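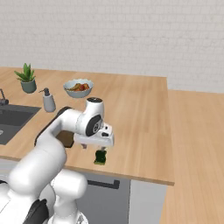 Stock fingers vs. soft pads in the sim kitchen

mandamwood_mike
22 June 2026
Finally got the kitchen set up in sim so I can compare grippers without wrecking my actual counter. Same arm, same controller, only the fingers change. I've got the stock rigid ones and a set of soft pads modeled on the Skoryk pair I have at home. Did 265 grasps with each on the sponge and the rigid fingers dropped it 26 times, the soft ones 39. I was sure it would go the other way! Anybody else seeing this?

tinlizzie
What's your contact stiffness? Soft pads in sim are mostly a lie unless you tune that. Mine used to slide off everything like butter until I spent a weekend on it.

mandamwood_mike
Default values, I haven't touched them. The small green stuff on the cutting board is harder for both sets, by the way, because the fingers have to get right down to the board and the controller hates that.

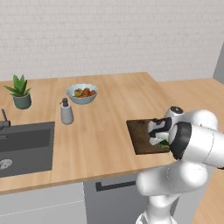

Fingers down at the front of the cutting board, green bit underneath

Jannik Fröhlich
I'd look at the controller before blaming the pads. If you're running plain position control, it'll shove into the board and the fingers end up wherever they end up. Switch to impedance, drop the vertical stiffness and run it again. I had the same trouble on the Nostel arm back in January.

tinlizzie
Gonna disagree with Jannik on that one. The board might be a control problem, sure, but the sponge numbers come from lifting, and a softer z axis won't do a thing for a pad that slips. Friction first.

Jannik Fröhlich
Depends when it slips. Mike, are you losing it at the lift or on the way over?

mandamwood_mike
Mostly at the lift, I think? I only logged success or fail (yeah, I know). Jendumgate posted a friction setup with roughly 352 test grasps behind it, so I'm going to borrow those values, log the slip time, and do the sponge again before I mess with impedance.

tinlizzie
Post the config when you do, I want to run it with my three-finger hand.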